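I've been shooting aircraft from the wrong side of airport fences for 20 years, and my best frame is still one I nearly didn't take. It was August, at the Kravchuk airfield open day, and I'd gone to find the old Kavden trainer everyone on the forums swore had been scrapped.

Well, it hadn't! She was parked behind the fuel shed in faded grey paint, with a flat tire and a bird's nest in the intake. I took four shots before the light went.

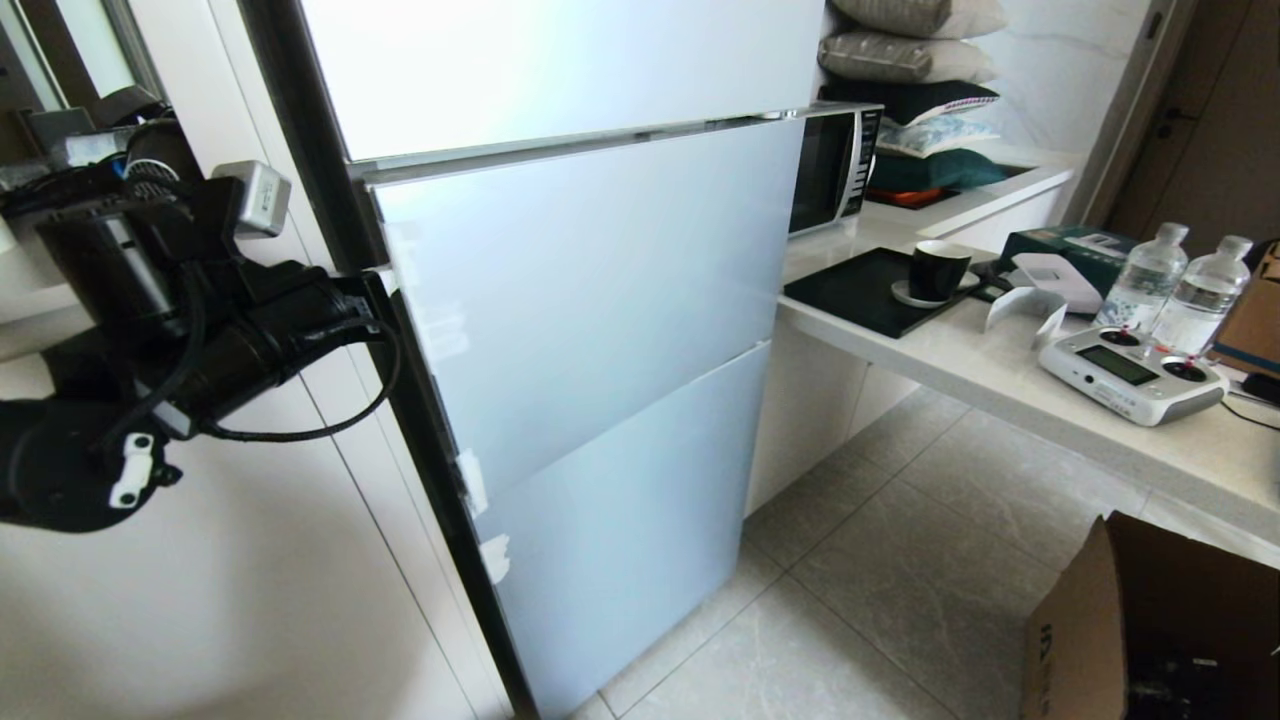

**Tùng La**
*Contributing photographer*

Phong Từ, who runs the Turitz picture library, has more than 1,000 military jets on file and didn't have this one. He rang me that night — I was still in the car — and asked for the lot.

My advice, if you're starting out? Walk around the back. The crowd will be five deep at the flight line, all shooting the same nose (I've done it too, plenty of times). Bring a longer lens than you think you need, and ask before you duck under any rope. The fellow on the gate let me through for a coffee.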